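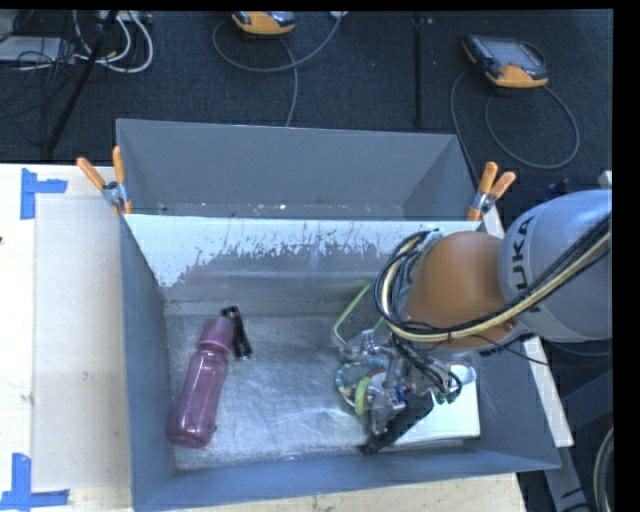

The purple bottle and a few other bits in the grey bin.

I've been putting off the cupboard under the stairs for a long time. It's where things go when they don't have a place, and over the years we've lived here it has filled from the back to the front until the door had to be leaned on. In March I took it all out and sorted it, and I'm writing down how it went, mostly because I'll want to know next time.

The method was simple. Everything small goes through a bin. I don't tip it onto the carpet, I don't make piles on the couch. A handful of things goes into the bottom of the bin, each one gets a decision, and when the floor of the bin is clear the next handful goes in. I tried doing it straight out of cardboard boxes the last time we moved and it was hopeless. You can't see into a cardboard box properly, and there's always another layer.

A big open metal bin is much better for this. You can see everything on the floor of it at once, and nothing rolls off under the fridge. Scuffs don't matter. It's also easy to wipe out, and under-stairs things are filthy. I'd say a low-sided plastic tub would do nearly as well if that's what you have, but the flimsy ones bow when you lean on them.

I keep the handfuls small. When there are too many things in at once I start picking out the easy ones and leaving the rest, and the rest just goes round and round. With a small lot there's no hiding. The bottle is a good case. It's see-through, a purple-pink colour with a mauve cap, and I have moved bottles like it from house to house without ever asking what they were for. A bottle with a decent cap feels too good to throw out. We had a whole shelf of them. I kept one for the gym bag and one for watering the windowsill herbs, and the others went to recycling with their caps off.

The bright green wire thing with the rounded corners is the sort of object I find hardest. I'm sure a frame like that made sense when it was bought. My rule now is that if I can't say out loud what I'd use a thing for this month, it goes. There were several bits of wire rack in that cupboard and I kept the one that fits the pantry shelf, where it holds the chopping boards upright. The pantry is better for it.

Anything ring-shaped or disc-shaped went in a separate ice cream container while I worked out whether it belonged to something. Lids, coasters, the round part of a game, a seal from some jar. I gave the container two weeks on the kitchen bench. If its other half turned up in that time it was put back together and went to its proper room. A couple of things were matched up that way. The rest was just plastic circles and I let it go.

White things get dirty under the stairs and then look worse than they are. I nearly threw out a white box that came up perfectly well with dish soap and an old toothbrush. Cups I was stricter with. We have enough cups. Any cup that had been living under the stairs had clearly not been missed from the kitchen, so those went straight in the op shop box unless they were chipped.

I did buy a few things for the cupboard itself, and I'll list what they were because someone usually asks. The shelf brackets and the long board came from Urrego, the hardware place on the way out of town, and I cut the board down myself. The stacking tubs are Plistik, the shallow size. I'd go for the shallow ones again. Deep tubs turn into cardboard boxes very quickly. The labels are masking tape and a marker. I had a go with the label maker and the tape was more trouble than the tubs.

There's also the matter of where it all goes once it's out. The op shop on Dodonness Road took two boxes and was glad of the kitchen things, but they don't take anything electrical, so ring first. The tip shop at Zultorwood takes electrical and also odd bits of metal. The council page says the tip shop is open until four. They start packing up well before that, so go in the morning.

I kept a tally, which I know is a bit much. It came to 1,373 separate objects, counting a packet of screws as one. I'd have guessed under 1,000 if you'd asked me beforehand, and I'd have said most of it was useful. Around half stayed. Of what stayed, a lot has moved to another room where it gets used, so the cupboard now holds the vacuum, the camping gear, the Christmas tubs and a shelf of tools and light globes. The door closes by itself.

A few notes for next time. Start at the front and don't pull things out from the back because you've spotted something interesting. Have the rubbish bag, the recycling and the op shop box all open before the first handful goes in. Stop for lunch. Take the full boxes to the car the same day, because if they sit in the hallway people start taking things out of them. I found one perfectly awful vase back on the bookshelf by dinner time.

Paint was the one thing I didn't deal with. There are tins in there with rust on the lids and I don't know what colour half of them are. The tip has a chemical drop-off a few times a year and I've put the next one on the calendar. Until then they're on the floor of the cupboard, at the back, on a sheet of newspaper.

The laundry is next. It's a smaller room but it has the high shelf, and I haven't looked at the back of that shelf since we painted.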